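Section 4: Winding, Setting and Wearing Your Astero

Your Prendell Astero 139 is a self-winding watch, so there is no battery anywhere in it. The 23-jewel movement runs on a spring, and the spring is kept wound by the swing of your wrist. If this is your first automatic, you are in for a treat!

Have a soft, clean surface ready before you start. The crown is the small ridged knob at 3 o'clock, and you will be using it for nearly everything in this section.
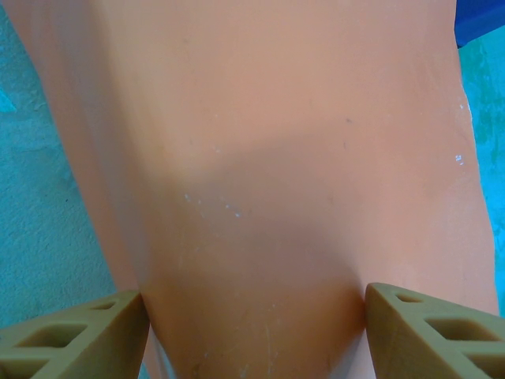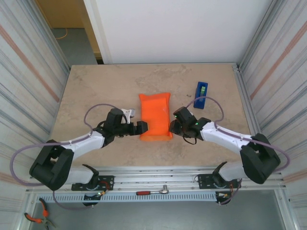 The first winding is done by hand, and it wakes the movement up after its time in the box. Take the watch off your wrist for this, as winding it while you wear it pulls the crown sideways. Keep the box for longer storage, but for a night or two away from home a soft pouch does very nicely. An upright one like the bright orange pouch on the beige tabletop in the second picture is a handy shape, provided you slide the watch in with the strap closed and the crown facing up. Never wind a watch inside its pouch.

4.1 Winding by hand

1. Unscrew the crown by turning it toward you until it springs out slightly. This is position 0.
2. Turn the crown away from you, slowly, 19 full turns. You will feel a light, even ratchet.
3. Watch the second hand. It should begin to sweep within the first few turns (a lovely moment, and yes, we still look every time).
4. Press the crown in gently and screw it down until it is snug.

Note: You can't overwind an Astero. The spring slips harmlessly once it is full.

Caution: Stop if the crown feels gritty or jumps under your fingers. Screw it down and see Section 9, Service.

4.2 Setting the date

1. Look at the time on the dial. If the hands are anywhere between 9 and 3, move them to 6 first (see 4.3, steps 1 and 2).
2. Pull the crown out one click, to position 1.
3. Turn it toward you until yesterday's date shows in the window.
4. Go straight on to 4.3 without pushing the crown in.

Caution: The date gears are engaged from 9 at night to 3 in the morning. Using the quick-set during those hours can bend a tooth on the date wheel, and this kind of damage is not covered.

Note: The calendar counts to 31 every month. After a shorter month, move it along by one or more days. On the first of July, for instance, it will read 31 until you help it.

4.3 Setting the time

1. Pull the crown out to position 2. The second hand stops. For a really exact setting, wait until it reaches 12 before you pull.
2. Turn the hands forward past midnight. The date changes to today's, and you now know you are in the morning hours.
3. Keep turning to the correct time. For an afternoon time, go past noon once.
4. Run the minute hand five minutes beyond the mark, then bring it back. This takes up the slack in the gears and gives you a much crisper setting.
5. Press the crown in on a time signal and screw it down.

4.4 The first week

Wear the watch every day for the first 7 days if you can. A new movement settles in, and its rate may drift a little one way or the other before it steadies. Fulgencio Sotomayor, who regulates each Astero at our Piluvbridge bench, suggests resting it dial up at night for this first week and noting the time against the same clock each morning. Bring the notes along if you ever want a fine adjustment, he loves getting them!

4.5 Changing the strap

The lugs take any 19 mm strap with standard spring bars. Lay the watch face down on a folded cloth, press the shoulder of the bar inward with the forked end of the tool, and ease the strap away. The Shevchuk leather strap has quick-release pins, so a fingernail is all you need.

Caution: Leather straps must come off before swimming, and the crown must be screwed fully down.

Continue with Section 5, Reading the Power Reserve.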